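An August Day at the Brandão Pottery Open House

So I finally made it up to Paltberg for the Brandão open house, after three summers of saying I would and then finding something else to do. My sister had been twice already and came home both times with a box of bowls and a smug look, and I was tired of eating my cereal out of her leftovers. I took the early train to Rindus, changed there for the little bus that goes up the valley (exact change only, and the driver means it), and got off at the stop by the old brickworks with a bag of rolls and far too much enthusiasm for that hour of the morning.

The pottery is bigger than I'd pictured. I had one guy and a wheel in my head, maybe a dog. It's really a small factory: a clay store at the bottom of the hill, a long throwing and pressing room in the middle, the glaze room off to the side, and the kilns up at the top where the chimney is. They make everyday tableware for the most part, plates and soup bowls and serving dishes, with a few big garden pots for people who have that kind of garden. You walk uphill all day, basically. Wear real shoes. I wore sandals and had clay between my toes by ten.

Our guide was Salvador Baptista, who has worked there since he was a teenager and runs the glaze room now. He talks fast and backs into things while he's talking, and I liked him right away. He started us off in the clay store, which smells like a wet basement (I mean that as a compliment!). The clay arrives in big slabs from a pit further along the valley, gets chopped and mixed with water, and then goes through a filter press that squeezes it into floppy gray cakes. He let us each poke one. I poked mine twice.

From there it's the pug mill, a kind of giant sausage maker for clay that pulls the air out. Air is the enemy, apparently. There was a shelf of things that had gone wrong over the years because of a bubble or a pebble or somebody in a hurry, and I could have stood there for an hour. One mug had its side blown clean out. One teapot had slumped over its own spout like it needed a nap.

The throwing room was where most of the crowd got stuck. Two potters were working side by side on soup bowls, and the older of the two never looked at her hands the entire time, she was chatting with a little kid about his swimming lessons. Flat plates aren't thrown there anymore, they're pressed over a plaster form with a spinning blade that trims the back, and it's so quick you miss it if you sneeze. I asked Salvador whether people mind that the plates aren't hand thrown, and he said the people who mind are welcome to try throwing five matching dinner plates before lunch.

Then the glaze room, my favorite by a mile. All the raw glazes look like nothing. There was a bucket of pinkish gray sludge labeled as their deepest green, and a chalky lilac one that fires to a honey brown. The one I'd come for is the blue-green, the color my sister's bowls are, and in the bucket it looked like watered-down cement. They dip, they don't spray, and there's a twist of the wrist at the end that shakes off the last drip. We got to try it on test tiles. Mine had a thumbprint in it you could use to arrest me. 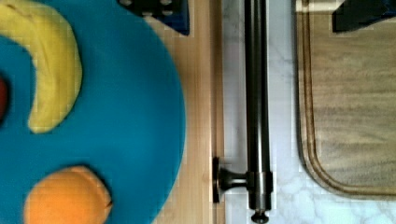
Why do some turquoise glazes come out matte and others shiny when they're the same color?

Salvador's answer was that the color and the surface are two separate decisions. The color comes from a small amount of metal oxide, copper in a lot of turquoises, and the surface depends on the rest of the recipe and on how the kiln cools. A glaze that cools slowly has time to grow tiny crystals, and those scatter the light so it looks soft. Cool the right glaze fast and it stays glassy. You can also get a matte surface from a glaze that never melted all the way, but he considers that cheating and says it'll show every knife mark in a month.

I wrote all of that down on the back of my bus ticket, so apologies to him if I mangled it.

Lunch was in the yard under a row of plum trees, long tables, everybody squashed in. There was bean soup served out of a pot you could bathe in, bread, a tomato salad, and a sheep's cheese from a farm called Pivmont that I have been thinking about ever since. You pay a small deposit for a bowl at the start of the line, and you can either hand it back or keep it. I don't think I saw one person hand it back. The wasps were terrible, bring something with a lid for your drink.

After lunch you could go up to the kilns. The big gas one is on wheels, or rather the floor of it is: they stack a whole cart with ware, roll it in, and shut the door behind it. It was open and empty for us, and you could step right inside and look up at the brick arch. Still a little warm in there, like a car in a parking lot. The old wood kiln next to it only gets fired twice a year and takes two days and nights of feeding, with the staff taking shifts and (I got this from one of the potters, not from Salvador) a lot of card games. There's a notebook on a nail by the door with every firing written in it. The last entry I could read was number 2612, but that must cover all the kilns, and half the handwriting looked like a doctor's.

The thing I hadn't expected to care about was the seconds shed. It's a barn at the back with shelves to the ceiling, all the pieces with a pinhole or a wobble or a glaze that went off color, sold for next to nothing. People get a bit wild in there. A man had filled a wheelbarrow. I had promised myself one dinner plate and one serving dish, and I came out with seven plates, a butter dish with no lid, and a jug that leans. The woman at the till wrapped everything in old newspaper and asked how I was getting home, and when I said the bus she laughed for quite a while. 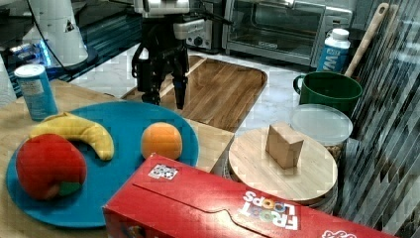
She had a point, too. The walk back down to the stop takes around twenty minutes with nothing in your arms, and I had to rest on every wall. I missed the four o'clock and sat on my crate of plates by the brickworks eating the last roll until the next one came. The same driver was on, and he made me hold the crate on my lap the whole way so it wouldn't slide.

If you're thinking of going, a few things I'd do differently. Get there for the very first tour, the later ones were twice the size and you couldn't hear a word over the pug mill. Do the seconds shed before lunch and ask them to keep your stuff behind the counter (they will, I saw other people do it, and I was so jealous). Bring cash, the card machine was sulking. And if you want to try the wheel yourself, put your name on the sheet by the gate as soon as you arrive! By the time I noticed it, every slot was gone.

They also do weekend classes in the winter, and Salvador says the glaze one has a waiting list but people drop out when the snow comes. I've put my name down. My sister has put hers down right above mine, of course.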